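We use cookies to remember your settings. By continuing you accept our cookie policy.

Counting demos won't fold your umbrella

Clemau put out its November update last week, and the number everyone passed along was 2,720 – that's how many hand-held gripper demonstrations it says it has collected for its household set, Tirkgate. A person holds a gripper in each hand, does a chore, and the recording is supposed to teach a robot arm the same chore later. I'm still waiting to hear how the arm does.

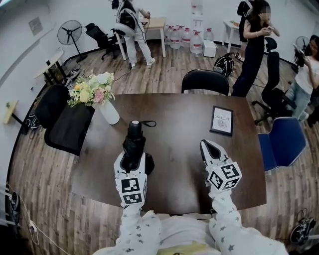
Why use hand-held grippers when you could drive the robot itself by remote control?
They're cheaper and faster to work with, and you don't need a robot in the building. The catch is that a person's arms can reach in ways the robot's may not.

That catch gets one line in the update. Of the 2,720 demos, 1,401 passed Clemau's own checks. The rest were dropped, and we don't get a breakdown. Were they fumbles? Lost tracking? Moves the arm couldn't copy? Those are very different problems, and only one of them gets better with practice.

Rezende went the other way and drove its arms remotely for 480 demos. Slow going, by its own account, but every one of them was a motion the robot had already made.

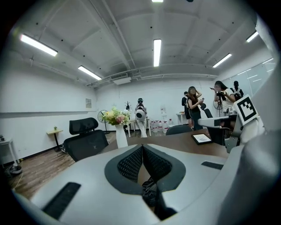
I'd also like to know how many rooms are in the set. A folding task learned at one table tends to stay at that table, and 2 test sites, the number Clemau gives, isn't much to go on. Jitari says it will run both sets on the same arm and publish the failures too. I'll believe that when I can read it.

Recent items
Rezende's price list, line by line
What "hands-free" meant in the Jitari demo
Reader mail: warehouse pickers again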